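Week 8 handout: Where the heat goes

Hi all, I promised I'd write this one up properly after I ran out of time and talked through the last part while half of you were putting your coats on. So this covers the whole session, plus the bit on fans and dust that I skipped. The reading is still chapter four, and you can leave out the section on radiation for now.

Start with the thing I kept repeating. Heat moves from warmer stuff to cooler stuff, and it keeps moving until the two match. Your coffee doesn't "take in cold" from the kitchen. It gives up heat to the kitchen, and the kitchen gets warmer by an amount so tiny you'd never notice. Wilmer Agudelo asked whether a freezer breaks this rule, and I loved that question! It doesn't, but you have to pay for it. The compressor does work, the heat gets pushed out through the back, and if you put your hand behind the fridge you can feel it coming out. Leave a fridge door open all day in a closed room and the room ends up warmer than when you started. Try arguing that one at dinner.

Conduction first. Two things touch, and the jiggling of one gets passed along to the other. Metals are great at it, wood and foam are terrible. I handed around the steel ruler and the cork mat, and most of you swore the ruler was colder. They'd both been sitting in my desk drawer overnight, so they were at the same temperature (I checked). Your hand is a bad thermometer. What it feels is how fast heat is leaving your skin, and the steel carries it off much faster than cork does.

The rate depends on four things: how big the area is, how thick the material is, what it's made of, and the temperature difference across it. Double the area, double the flow. Double the thickness, cut the flow in half. Please get comfortable with that before you touch the formula, because most of the wrong answers on the last problem set came from people plugging in numbers with no feel for which way things should go.

Now convection, where the heat gets a ride on moving air or water. Warm air is less dense, so it rises, cooler air slides in underneath, and round it goes. That's natural convection, and it's slow. Stick a fan in there and you have forced convection, and it's a whole different animal. Blowing on soup is forced convection too (with some evaporation helping, which we'll get to in the spring).

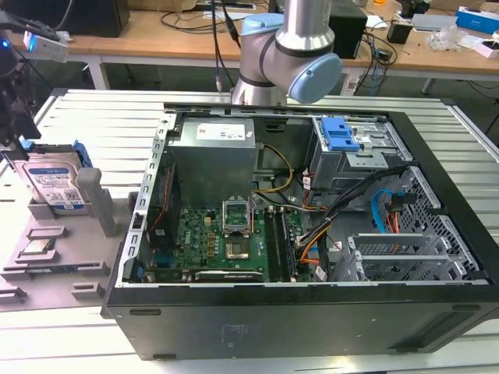 Most of the cooling you live with is a chain of these. A little hot part touches a lump of metal, the metal spreads the heat out through a lot of thin fins, and the air carries it away from the fins. Every link matters, and the worst link sets the pace. You can buy the biggest fan in the store, and if there's a gap of trapped air between the hot part and the metal, you've wasted your money. Air that can't move is an insulator. It's why we wear sweaters! It's also why people smear thermal paste between two surfaces that look perfectly flat. Up close they're all hills and valleys, and the paste fills the valleys. Use a thin layer. The paste conducts better than air but much worse than the metal, so a thick blob makes things worse.

Dust does the same thing from the other side. It mats up on the fins, blocks the air, and works like a little blanket. Hartmut Weidemann, who taught this course before me, used to bring in a clogged hair dryer to show people, and I'm still sorry I let him take it with him when he retired.

Worked example. A flat metal block sits in a room at 20 degrees and gives off 30 watts at a steady rate. It settles at 80 degrees. What's the thermal resistance between block and room? The difference is 60 degrees, so 60 divided by 30 gives 2 degrees per watt. Cut the power in half and the block settles 30 degrees above the room, at 50. Same resistance, smaller climb. Notice we never needed to know what the block was made of.

For next time:

Problems 3, 5 and 6 from the end of the chapter. Skip 4, there's a typo in it and the answer in the back is wrong.

Find one thing at home that gets warm when it's running and sketch the path the heat takes to get out. Label each step as conduction or convection. A rough pencil sketch is fine.

Both are due 15th December, on paper, in the tray outside my office. If you're stuck on problem 6, draw the two layers as two resistors in a row and add them up.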